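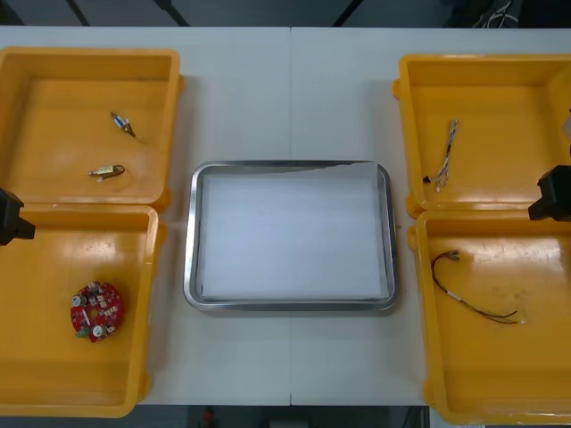
Overhead view, both grippers parked, tray empty.

From: Eleni Ristić
Date: Nov 5, 2023
Subject: Re: [bench-arms] Adlow fingers vs. the Vidmar ones for small parts

Hi all,

Quoting the bit I'm answering so it doesn't get lost in the thread:

> We're about to order fingers for our two arms and I can't decide.
> The Adlow set is cheaper and everybody seems to have it, but the
> parts we care about are little things with wires hanging off them,
> plus bare circuit boards. Has anyone run both sets on the same
> parts? Also, do you bother with the wrist cameras or is one
> overhead enough?
> - Dultitz lab

Yes, we have, and I'm still in the middle of it, so take this as a progress report! Four yellow bins, two per side, steel tray in the middle with a white liner in it. Each arm picks from its own side and drops in the tray. The job is the same for both sets of fingers, and I put the parts back by hand between runs (my back has opinions about this).

We've done 315 picks so far. The Adlow fingers missed 52 of them on the first try over 160 picks, and the Vidmar fingers missed 15 over the other 155. That sounds like a blowout, but most of the Adlow misses came from just two parts, the round red board and the red and black two-wire lead. The board lies flat on the bin floor and the Adlow tips are too thick to get under the edge, so they skate over the top and push it into the wall. Once it's against the wall you can sometimes tip it up, which I was very proud of until it did the same thing and dropped the board upside down.

The two-wire lead is a different headache. It never lands in the same curve twice. If you grab it in the middle, both ends swing and one of them catches the bin rim on the way out. Grabbing close to the connector works much better with either set. The thin bundle with the white, blue and gray strands is easier than I thought it would be, I guess because it holds its shape.

The small brass-colored part and the silver and blue cylinder are a tie. Both sets get them nearly every time, as long as you slow down for the last bit. I had the approach speed too high back in April and blamed the fingers for a week. Sorry, Adlow.

On cameras: we started with one overhead and for the grasping itself it's fine in the middle of a bin, but near the walls I want a second view. The thick rims hide more than you'd expect, and the shiny edge on the tray throws glare that our part finder kept reading as a part. The liner fixed the tray floor but the rim still lights up, so I just mask it out in software now. If you only have money for one wrist camera, put it on whichever arm gets the boards.

Controller is the Cinditgate box, one for both arms. No complaints except that changing fingers means redoing the tool offset by hand, 11 steps, and it does not warn you if you skip one. Write them on a piece of tape and stick it to the lid.

If I were ordering today I'd get the Vidmar set for the board side and keep the cheap ones for the other arm. Still to do: the soft pads, which came in the same box and which I haven't even opened yet. Does anybody have a good way to mount them without the adapter plate? Ours showed up without the screws.

Eleni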